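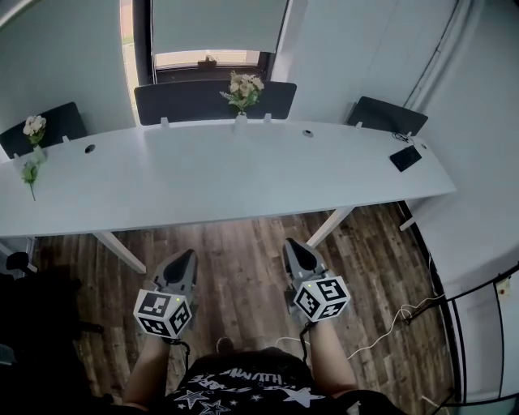
Progress report to the Hadgu Fund: the Umora town sound archive

Submitted 20/01/2026 by Nazanin Daneshvar, project lead

Where we are

When we applied for this grant, I wrote that the tapes were "in generally good order." I would like to withdraw that sentence. The tapes are in boxes, and the boxes are in good order. Inside the boxes it is every reel for itself.

For anyone at the Fund who has joined since June: the Umora archive is a collection of recordings made by a local radio station that started up in 1976 and went off the air when its transmitter became worth more than its audience. It includes call-in shows, high school football, council meetings, a cooking hour, and a great many weather reports for days that have already happened. Your grant pays us to copy the collection to digital files, write a catalog people can search, and let the public listen.

Copying

The grant plan calls for 1000 reels. We have now copied almost half of them, which puts us a little behind the schedule I gave you and well ahead of the one I privately expected. The slow part is the older stock. A number of those reels have gone sticky with age and shed brown gunk on the playback heads, so each has to be baked at low heat before we can play it. Obsa Kumsa does the baking. He has asked me to tell the Fund that he has a degree in this.

We lost six weeks in the fall when the better of our two tape decks stopped turning. The part it needed has not been made for decades, and the repair shop we had named in our application, Flellier, had changed its business to espresso machines. They were very nice about it and fixed the deck anyway. I have filed the bill under equipment repair, and if your auditor wonders why the invoice mentions descaling, that is a form they had lying around.

The deck now runs at the right speed. We know this because Obsa checked it with a test tone and because the mayor's voice on the first reel we played back had dropped to where it belongs. Eleven reels copied before the repair were a hair fast and are being done again.

The catalog

Our plan was to work from the labels. The labels turn out to be the work of at least two people who disliked each other. One wrote long, careful notes in blue ink. The other wrote "misc." There is a run of tapes where the first has crossed out the second's "misc." and put in a proper title, and the second has crossed that out and put back "misc."

As a result we are listening to more of the material than we had budgeted for. Each file gets a short summary, the names of speakers where they give them, and a subject heading. We tried speech-to-text software on a sample to speed things up. It did well with the council meetings and badly with the football, where it took the crowd for a speaker and gave it several paragraphs. We use it now for talk shows only, and a person checks every page.

Some finds worth mentioning:

The whole of a four-hour call-in about whether to put a stoplight at the bottom of Cokier Hill. Feelings ran high. The stoplight went in, and callers were still phoning about it the next year.

A set of interviews with workers from the old cannery, recorded on their breaks. You can hear the line start up again behind them and the talk get shorter. Two of the speakers have grandchildren in town, and both families have been sent copies.

The cooking hour, nearly complete. The host never once gives an oven temperature. She says "hot" or "not so hot."

Rights and permissions

This is the section where I had hoped to have more to say. The station's owners signed over what they had, and our lawyer is content with that. Music is the trouble. The disc jockeys played full songs, and we can't put those online. We are cutting the songs from the public copies and keeping them in the preservation files, so a listener at home will hear a man introduce a record with great excitement and then thank us for listening to it.

Private callers are a different matter. They rang a radio station years ago and did not sign up for a searchable website. We have written a takedown policy, which is attached, and we will hold back any call that deals with health, money trouble, or a named neighbor. That last category has removed a good deal of the stoplight debate.

Public listening

The first listening evening took place at the library and went better than I had any right to expect. We played the cannery interviews and an hour of football. The audience knew the result of the game and cheered regardless. Afterward people stayed to tell us who was speaking on the clips we couldn't identify, and Obsa went home with a notebook full of names, some of which agree with each other.

We have since changed the format so that the unidentified clips come first, before people get tired. Three more evenings are planned before the grant ends. The high school has also asked for a set of clips for its local history unit, and I have said yes on the understanding that the students will write summaries for a few of the files tagged "misc."

Money

Spending is on track overall, though the lines have moved around inside it. Repairs are over. Travel is under, as the conference I meant to attend was canceled and I bore it bravely. Storage is slightly over, since we are now keeping 4 copies of each master file in place of the three we had planned. Obsa made the case for the extra one shortly after a drive failed, when I was easy to persuade. We are not asking for more money. We are asking to move the unspent travel money into the repair line, and the form for that is attached as well.

What comes next

Copying goes on with the football, which is on better tape and should move quickly. The catalog will go up in a test version once the takedown policy has your approval, and I would be grateful for comments on it by the end of next month. We also need a decision on the weather reports. They fill two full shelves and cost as much to copy as anything else. My own view is that we should copy one season's worth and list the remainder. Obsa disagrees, and has put his reasons in a separate note, which runs longer than this report.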